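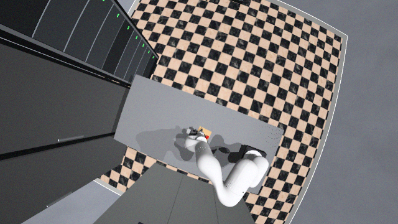
Pitus 첫영성체 교리 교재 사용 평가

Amisberg 출판, 248쪽, 스프링 제본. 초등부 첫영성체반에서 한 학기 사용한 뒤 작성함.

구성
본문은 12과이며 고해성사 5개 과, 성체성사 7개 과로 나뉜다. 과마다 성경 본문, 해설, 활동지, 가정용 기도문이 같은 순서로 실려 있다. 교사용 지침은 별책이다. 저자는 Albane Bailly, 삽화는 Loïc Barbier가 맡았다.

장점
고해성사 절차가 단계별로 정리되어 있고 통회 기도문이 펼침면 한쪽에 크게 인쇄되어 있다. 활동지는 절취선이 있어 배부가 쉽다. 종이가 두꺼워 사인펜이 뒷면에 배지 않는다.

단점
4과의 양심 성찰 문항은 2학년이 읽기에 문장이 길다. 교사가 미리 줄여서 나누어 주는 편이 낫다. 9과는 미사 전례 용어가 본당에서 쓰는 번역과 두 군데 다르다. 별책의 쪽 번호도 본책과 맞지 않아 수업 중에 찾기 불편했다.

비교
이전에 쓰던 Lauritsen판은 분량이 적고 가정용 자료가 없다. 부모 참여를 전제로 하는 반이면 Pitus, 주 1회 40분 수업만 하는 반이면 Lauritsen판이 맞는다.

평점
5점 만점에 4점. 6월 개정쇄에서 쪽 번호가 수정되었는지는 확인하지 못했다.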